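Taking stock before the move: an interview with the head of residence services at Billen

The Billen residences house 269 students across two buildings, Andora and Calla. Each September the residence office receives a new intake, and each summer it prepares for the departure of the old one. For this issue of the residents' bulletin we spoke to the head of residence services about the end of the tenancy year, the new rules on storage and what the office hopes to do differently.

We met in the ground floor office at Andora, the larger of the two buildings, with 158 rooms. The first subject was time. Residents are asked to return their keys by ten in the morning on the final day of their agreement, and the office is often asked whether that hour can be moved.

"We are asked every year, and we do look at it every year," the head of services said. "The cleaning contract begins at half past ten. If a room is handed over at noon, the room next to it is also delayed, and the one after that. I would sooner extend the tenancy by a full day for the whole building than by two hours for one person."

A full extra day has in fact been agreed for Calla this year. The smaller building will have its windows serviced after the residents have left, and the contractor does not need access until the afternoon of the following day. Residents of Calla will receive a letter confirming the new date. No extra rent will be charged.

Conversation turned to what is left behind. In past years the office has removed a great deal of household waste from rooms after departure, and part of the cost has been recovered from deposits. The head of services was frank about the difficulty.

"Most people intend to leave a clear room. They pack for three days, they are tired, and on the last morning there is a bag that will not close. My advice is to begin with the desk drawers and the space under the bed a full fortnight before. Those are the places where people find things they had forgotten they owned."

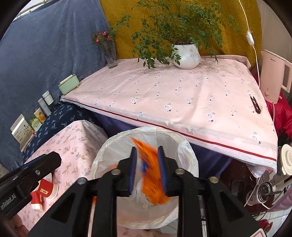
Under the revised rules, general waste, paper and glass must be taken to the yard behind each building. Bags left in corridors will be treated as an obstruction, as they stand on the fire escape route. The charge for removing them is £70 for each room, and it has not been raised this year. Where a corridor is shared and the owner of the bags cannot be established, the office will write to all of the rooms concerned before making any charge.

Asked whether this was fair to those who had done nothing wrong, the head of services paused. "It is the part of the policy I like least. We used to divide the cost at once and deal with the complaints afterwards. Now we write first and allow a week for replies. In nearly every case somebody comes forward, and the matter ends there."

The second large change concerns storage. For several years residents returning in September were able to leave boxes in the basement of Calla over the summer. That basement is now needed for the new heating plant, and the office has come to an arrangement with Mamani, a local storage firm, in its place. The arrangement covers 100 spaces. Each space takes two boxes of the standard size, which may be collected flat from either reception.

"I know that the basement was free and that people valued it," the head of services said. "It was also damp at the far end, and we had to tell a number of residents that their books had suffered. Mamani keeps a proper record of what comes in and what goes out. We never managed that with a clipboard on a nail."

The cost of a space will be shared between the resident and the office. Priority will be given to those whose family home is overseas, then to those who have already signed for a second year, and then to all others in the order in which they apply. Food, plants and anything that contains fuel will be refused. Bedding is accepted if it has been washed and sealed in a bag.

The question of bedding led to a longer discussion than we had expected. The residences do not supply sheets or covers, and many residents buy a set on arrival which they do not wish to take home. The office has considered keeping a stock to lend to new arrivals, but has been held back by the cost of laundering it.

"A person who lands late in the evening with one suitcase needs somewhere decent to sleep that night," the head of services said. "I would like us to be able to offer that. It need not match and it need not be new. We have asked for prices and we shall see."

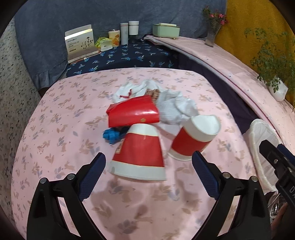 Small belongings laid out on a patterned pink sheet, a red paper box among them.

We asked finally about room inspections, which some residents find intrusive. Two are held each year, with notice given in writing. The second, held in the last month of the tenancy, is intended to tell residents what would be charged for if the room were handed back in its present state. Marks on the walls left by tape are the most common entry. The head of services recommends warm water and patience, and asks that residents do not attempt to repaint.

"We can see the difference between our white and any other white," the head of services said. "The report is there to save people money. I would ask them to read it, and to come and talk to us if they disagree with it."

Requests for a storage space may be handed in at the reception of either building. Flat boxes will be available from the same desks while supplies last.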